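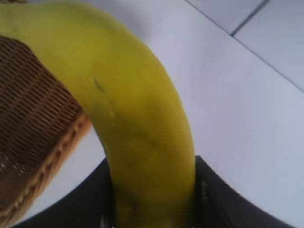
Home testers wanted for the Trodora kitchen arm

Hinrichs is looking for 25 households to try the Trodora, a tabletop robot arm with a two-finger gripper, before it goes on sale. Testing starts in December and runs for 20 days.

What you would do

Set the arm up on a worktop or table using the printed guide. Each day, ask it to pick up and put away ordinary food items: bananas, onions, bread rolls, small packets. Fill in a short form in the evening saying what it picked up, what it dropped and whether anything was marked or squashed. We are most interested in soft fruit, as the current grip setting still needs work.

Who can apply

You need a clear, level surface near a socket, and home wifi. No technical knowledge is required. We would like to hear from people who cook most days, and from people with limited grip or reach. Households with children under five cannot take part in this round.

What you get

We pay £93 at the end of the test, plus the cost of the groceries on the list. We deliver the arm and collect it afterwards. It stays the property of Hinrichs and is insured by us while it is with you.

Your data

The wrist camera records while the arm is moving. Recordings are used by our grip team and are not shared outside the company. You can ask for any recording to be deleted.

How to apply

Fill in the form on the Trodora testing page. Phone interviews take place on Thursday afternoons and last 20 minutes. We reply to all applicants.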